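Dornirdale Neighbourhood House
Progress report to the Gourlay Fund, second half of the grant
Prepared by Archie Tennant, program coordinator

Dear friends at Gourlay,

Thank you, once again, for your patience with my reports, which I know run longer than the form allows for. November has been a full month and I'd rather give you too much than leave you wondering where the money went.

The Morning Table has now run 29 sessions since your first instalment came through. We open at half past nine, the kettle goes on for the tea drinkers, and by ten there's usually a good racket going. We've had 74 different people through the door, a good many of them new to the neighbourhood, and six of our regulars have finished the hospitality basics short course (with certificates, which we handed out over a very large lemon slice). Two of them have since picked up casual shifts at the bakery, and I can't tell you how pleased we all are for them.

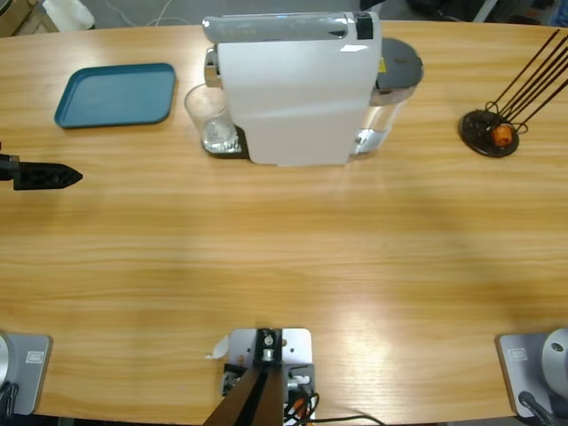 The hot drinks station was the biggest single item in this half, and it has taken more fiddling than I'd budgeted for. We spent a fair while arguing over urns, plungers and a second-hand espresso machine before settling on capsules, mostly on the advice of our learners, who wanted something a nervous beginner could manage on a first morning. The big lever handle across the top of the white machine has been a hit with people whose hands are stiff in the cooler months, and the clear water tank at the back means a learner can check the level before starting. We teach them to run a little plain water into a glass first, then put the capsule in. The black wire stand is handy too, though it does empty quickly, and I've asked for a standing order of capsules from Vekico so we don't get caught short again.

The table itself deserves a word. It's the long timber one we bought with your first instalment, and the rounded front edge was worth the wait – people lean on it for hours. Trukik delivered it a fortnight behind schedule but were very decent about the freight.

On the money side, we have $2,000 left in the equipment line. With your blessing I'd like to put it towards a small dishwasher, as washing-up is eating into the last part of each session. A quote is attached.

Still to do before the final report: the learner survey, a second round of the short course, and a proper recipe folder for the kitchen. Please do drop in if you're ever out our way. Mornings are best, and there'll be a cuppa waiting.

Warm regards,
Archie Tennant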